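When I got to the Sundley office on a Tuesday, the woman who runs the building's recycling was on her knees under a kitchen sink, muttering about bin liners. I liked her right away.

She has looked after waste at Sundley for 4 years, and before that she did the same job at Honness, a much bigger place with a much worse smell (her words!). I asked what people get wrong most often.

"The liner," she said. "They buy one that just barely fits, it slides down, and then you're fishing bottles out by hand. Get one big enough to fold way over the rim. I don't care if it looks messy."

She doesn't, either. We got to talking about looks versus usefulness, and she was firm – wide mouth, no lid, no fancy little slot. 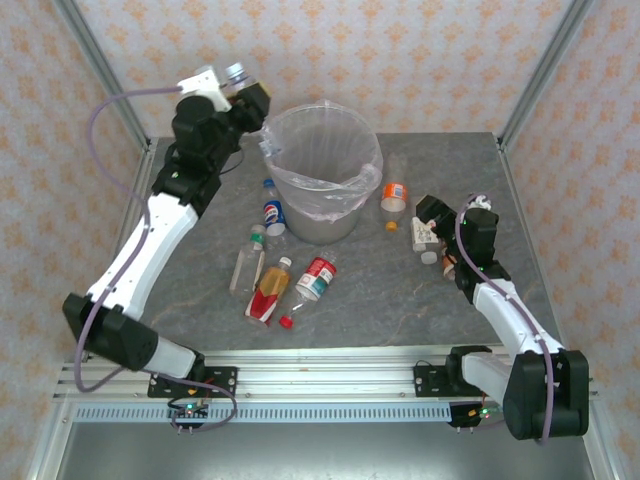

A clear bottle beside the lined bin, cap still on.

Caps, by the way, are a whole subject with her. At Sundley they stay on. "A loose cap gets lost," she told me. "On the bottle, it goes where the bottle goes." I confessed that I've been unscrewing mine for years and she gave me a look I probably deserved.

Last September she kept a tally for the whole month and got to 2,856 bottles, 496 of them with something left inside. Mostly water, she said, and sometimes things she'd prefer not to discuss before lunch. So what would she change first, if she could?

"More bins by the doors. People will walk past a sign, but they won't walk far with an empty bottle."

Then she went back under the sink, and I finished my water and went looking for the bin, cap on.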